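손에 들고 쓰는 그리퍼 장비, 몇 쌍을 사야 합니까? (침구 정리 작업)
게시판: 로봇·자동화 > 장비 구입과 예산
답변 3개 · 해결됨

Trevor Inskip
안녕하세요. 저는 한국에서 일하는 외국 사람이고, 한국어로 긴 글을 쓰는 일이 아직 어렵습니다. 이상한 문장이 있으면 미리 양해를 부탁드립니다.

저희 팀은 작은 팀입니다. 숙박 시설용 로봇에게 침대 정리를 가르치는 과제를 맡았고, 과제 이름은 Hermans입니다. 사람이 양손에 그리퍼를 하나씩 들고 직접 작업을 해서 데이터를 모으는 방식으로 정했습니다. 로봇 팔은 나중 단계에서 빌리기로 했으니 이번 질문에서는 빼겠습니다.

1월에 예산안을 내야 하는데 저는 연구 장비를 사 본 경험이 거의 없습니다. 지금까지 알아본 내용은 다음과 같습니다.

첫째, Varkalik이라는 회사에서 양손 한 쌍에 404만 원 견적을 받았습니다. 충전기와 손가락 패드 한 벌이 들어 있고, 운반 가방은 따로 삽니다. 둘째, Kikura는 값이 더 싸지만 견적서에 소모품 가격이 없습니다. 물어봤더니 "수량에 따라 협의"라는 답만 왔습니다. 셋째, 기록 프로그램은 Ornis를 쓸 생각이고, 사용료는 다른 항목으로 이미 승인을 받았습니다.

우리가 모아야 하는 양은 쓸 수 있는 기록으로 약 115시간입니다. 시트 펴기, 이불 접기, 베개 커버 씌우기, 수건과 옷 개기가 들어갑니다. 팀장님은 4쌍을 한 번에 사서 빨리 끝내자고 하십니다. 저는 조금 걱정이 됩니다. 작업할 방이 두 개뿐이고, 침대도 방마다 하나입니다.

그래서 여쭙고 싶은 것은 이것입니다. 정말 4쌍이 필요합니까? 그리고 본체 가격 말고 예산에 꼭 넣어야 하는데 처음 사는 사람이 잊어버리는 항목이 무엇입니까? 비슷한 일을 해 보신 분의 의견을 기다리겠습니다.

댓글 (밤비행기): 작업자는 몇 분이세요?
댓글 (Trevor Inskip): 세 명입니다. 그중 한 명은 오후에만 나옵니다.

밤비행기
싼 걸로 많이 사세요. 어차피 떨어뜨리고 고장 납니다. 저희는 비싼 걸 샀다가 아까워서 다들 조심조심 쓰느라 속도가 안 났어요. Kikura는 안 써 봤는데 이런 장비는 다 거기서 거기일 겁니다.

댓글 (Trevor Inskip): 답변 감사합니다. 혹시 고장이 났을 때 수리를 어떻게 하셨는지 알려 주실 수 있습니까?
댓글 (밤비행기): 보냈는데 오래 걸렸어요. 기억이 잘 안 나네요.

Hayley Heywood (채택된 답변)
Trevor 님, 안녕하세요. 저도 한국어가 모국어가 아니라서 천천히 썼습니다. 저는 작년에 빨래와 침구 작업으로 186회의 기록 세션을 계획하고 운영했습니다. 장비 구입도 제가 맡았기 때문에 예산에 대해서는 조금 말씀드릴 수 있을 것 같습니다. 다만 우리 팀의 경험이고, 다른 팀은 다를 수 있습니다.

먼저 수량입니다. 수량은 목표 시간만 보고 정하면 안 된다고 생각합니다. 동시에 작업할 수 있는 자리의 수를 보셔야 합니다. 방이 두 개이고 침대가 두 개라면, 같은 시간에 움직이는 쌍은 둘입니다. 나머지 두 쌍은 충전기 위에 있거나 가방 안에 있습니다. 저라면 두 쌍을 매일 쓰고, 한 쌍을 예비로 사겠습니다. 네 번째 쌍의 돈은 아래에 쓰는 항목으로 옮기겠습니다.

팀장님께서 4쌍을 꼭 원하시면 침대를 더 놓을 수 있는지 먼저 물어보십시오. 침대와 매트리스, 그것을 놓을 방의 임대료까지 합하면 그리퍼 한 쌍의 가격이 작게 보일 수도 있습니다. 수건이나 옷을 개는 작업은 탁자에서도 할 수 있으니, 그 작업만 세 번째 자리로 나누는 방법도 있습니다. 그러면 예비 한 쌍이 놀지 않습니다. 하지만 예비를 매일 쓰기 시작하면 그것은 이미 예비가 아니므로, 고장 난 날에는 탁자 쪽을 멈춘다고 미리 약속해 두셔야 합니다.

그다음은 잊기 쉬운 항목입니다. 순서는 중요도와 상관이 없습니다.

손가락 패드. 천을 계속 집으면 생각보다 빨리 닳습니다. 특히 두꺼운 면 시트를 당길 때 그렇습니다. 우리는 처음에 본체와 함께 온 한 벌만 믿었고, 주문한 패드가 도착할 때까지 작업자들이 쉬었습니다. 견적서에 패드 단가와 납기가 적혀 있지 않으면 저는 계약하지 않겠습니다. Kikura 담당자에게 "협의"가 아니라 숫자를 써 달라고 다시 요청하십시오. 말로 들은 가격은 예산안에 넣을 수 없습니다.

충전. 작업자가 오전과 오후에 교대한다면 점심시간 한 번으로 충분히 충전되는지 확인이 필요합니다. 카탈로그의 사용 시간은 새 배터리의 숫자입니다. 배터리를 사용자가 바꿀 수 있는 제품인지, 아니면 공장으로 보내야 하는 제품인지도 꼭 물어보십시오. 이 답에 따라 예비의 수가 달라집니다.

라벨과 짝 관리. 작은 돈이지만 꼭 쓰십시오. 왼손과 오른손, 그리고 어느 쌍인지를 본체 윗면에 손으로 써서 붙이는 것이 제일 편합니다. 우리는 한 번 서로 다른 쌍의 왼손과 오른손을 섞어서 썼고, 보정 값이 맞지 않아서 하루의 기록을 버렸습니다. 라벨 종이와 잘 안 지워지는 펜은 사무용품비로 처리하면 됩니다.

침구. 이것을 장비 예산에서 빼는 팀이 많습니다. 시트의 색, 두께, 크기가 모두 같으면 나중에 로봇이 그 시트만 알아볼 위험이 있습니다. 우리는 색이 다른 매트리스 커버를 여러 장 사고, 중고 이불도 샀습니다. 세탁비도 넣으십시오. 다림질은 필요 없습니다. 호텔이나 집의 시트도 주름이 조금 있는 상태가 보통이고, 우리는 그 상태에서 시작하는 기록도 일부러 모았습니다. 반대로 매번 같은 모양으로 구겨 놓는 습관은 피하셔야 합니다.

방. 벽이 하얗고 깨끗한 방 하나만 쓰지 마십시오. 물건을 다 치운 방과 상자나 가구가 조금 있는 방을 섞어서 쓰면 좋습니다. 새 가구를 살 필요는 없고, 창고에 있는 것으로 충분했습니다. 조명은 창문 빛에만 맡기면 오후에 달라지므로, 방마다 스탠드 하나의 값을 넣어 두십시오.

작업자의 시간. 제가 처음 계획에서 제일 크게 틀린 부분입니다. 쓸 수 있는 기록 한 시간을 얻으려면 근무 시간은 그보다 훨씬 많이 필요합니다. 침대를 다시 처음 상태로 만들고, 옷을 다시 구기고, 장비를 켜고, 파일 이름을 확인합니다. 이 비율을 제가 숫자로 드리면 오히려 해가 될 것 같습니다. 꼭 직접 재 보십시오.

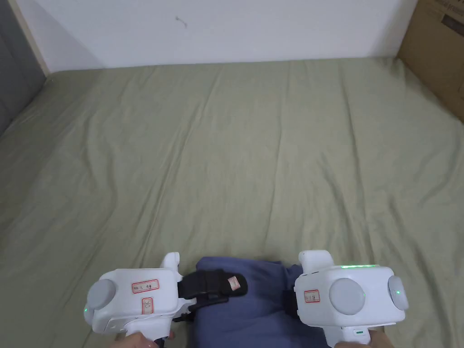 재는 방법은 어렵지 않습니다. 살 생각이 있는 회사에 한 쌍만 빌려 달라고 하고, 사흘 동안 실제 작업을 그대로 해 보시면 됩니다. 시작 시간과 끝 시간, 버린 기록의 이유를 종이에 적으십시오. 침대 작업은 특히 팔을 앞으로 뻗은 자세가 오래 계속됩니다. 큰 침대에서는 먼 쪽 모서리까지 손이 안 닿아서 작업자가 침대를 돌아가야 합니다. 그 이동도 시간입니다. 그리고 손목이 피곤해지는 때를 작업자에게 솔직하게 말해 달라고 부탁하십시오. 그 시간이 한 번에 작업할 수 있는 길이가 되고, 거기에서 하루의 기록량이 나옵니다.

무게도 표의 숫자만 보지 마십시오. 같은 무게라도 손잡이의 각도에 따라 느낌이 많이 다릅니다. 우리 팀에서는 손이 작은 사람이 한 제품의 손잡이를 끝까지 잡지 못해서, 후보에서 그 제품을 뺐습니다. 가능하면 세 분 모두 써 보신 후에 정하십시오. 오후에만 오시는 분도 빠지면 안 됩니다.

Varkalik과 Kikura 중에서 어느 쪽이 좋은지는 제가 말씀드리기 어렵습니다. 저는 둘 다 써 보지 않았습니다. 다만 견적을 비교하실 때 같은 조건으로 맞추십시오. 본체, 예비 패드, 예비 배터리, 가방, 보정 도구, 운송비, 그리고 수리할 때 대신 빌려주는 장비가 있는지를 한 표에 쓰시면 됩니다. 빈칸이 많은 회사에는 다시 메일을 보내십시오. 싼 견적이 빈칸 때문에 싼 경우를 저는 두 번 보았습니다.

Ornis를 쓰신다면 그리퍼의 파일이 바로 들어가는지도 시험 기간에 확인하셔야 합니다. 변환 프로그램을 누군가 만들어야 한다면 그것도 사람의 시간이고, 사용료가 승인되었다고 해도 이 시간은 승인되지 않았을 가능성이 높습니다. 저장 장치는 두 곳에 복사하는 것으로 계산하십시오.

마지막으로 구입 시기입니다. 저라면 시험용 한 쌍의 대여비를 먼저 올리고, 본 구입은 두 번으로 나누겠습니다. 첫 번째에 두 쌍과 소모품을 사고, 한 달 후에 예비를 사는 방식입니다. 회사에 따라서는 나누어 사면 할인이 없어지므로, 첫 계약서에 두 번째 구입의 가격도 같이 써 달라고 하십시오. 우리는 그렇게 해서 같은 가격을 받았습니다.

댓글 (Trevor Inskip): 정말 자세한 답변 감사합니다. 침구와 세탁비는 전혀 생각하지 못했습니다. 팀장님께 두 쌍과 예비 한 쌍으로 다시 말씀드렸고, 시험 대여부터 하기로 했습니다. 한 가지만 더 여쭙겠습니다. 패드는 한 쌍에 몇 벌을 예비로 넣으셨습니까?
댓글 (Hayley Heywood): 처음에는 두 벌, 나중에는 세 벌로 바꾸었습니다. 시트의 천에 따라 많이 달라서, 사흘 시험이 끝난 날 패드 표면을 사진으로 찍어 두시면 계산하기가 쉽습니다.

물류센터 김대리
위 답변에 거의 동의하고 하나만 추가합니다. 구매 담당자에게 이 장비가 자산인지 소모품인지 먼저 물어보세요. 저희는 본체를 자산으로 등록하는 바람에 건물 밖으로 가지고 나갈 때마다 반출증을 썼습니다. 방이 다른 건물에 있으면 은근히 귀찮습니다.

댓글 (Trevor Inskip): 방 하나가 옆 건물에 있습니다. 오늘 오후에 바로 물어보겠습니다. 감사합니다.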